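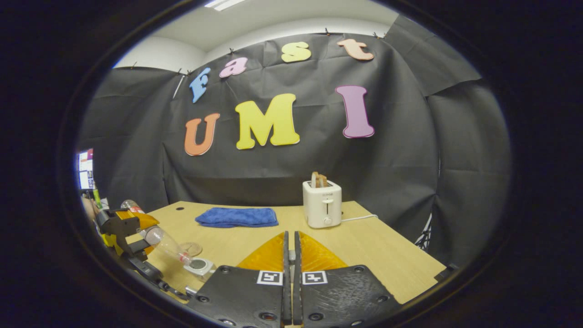
Two-slice toaster, white
Reviewed by Valquíria Sampaio, July 14, 2020

I bought this after my last toaster took to browning one side of the bread and merely warming the other. The Dikix has one lever, one dial and no opinions about bagels. Good.

The dial is small, and so are the differences between its lower settings. On 2 you get bread that has been spoken to sternly. On 4 you get toast. Anything past that is for people who like scraping, and I have met one of them (hello, Isham Road).

Ordinary sliced bread stands well proud of the slots, so the top inch stays pale unless you turn it over and go again. My Tevska cost more and had the same fault, with a worse lever. On the bright side, you can fish the slices out without a fork — my mother would be relieved.

It is compact, and the white shows every buttery thumbprint. I keep a folded blue towel on the table and wipe it down when guests threaten. The cord is thin and could do with being longer, depending on where your sockets are. The crumb tray slides out easily and then sulks about going back in.

Would I buy it again? Yes, at the price. Four stars, one knocked off for the pale bit at the top.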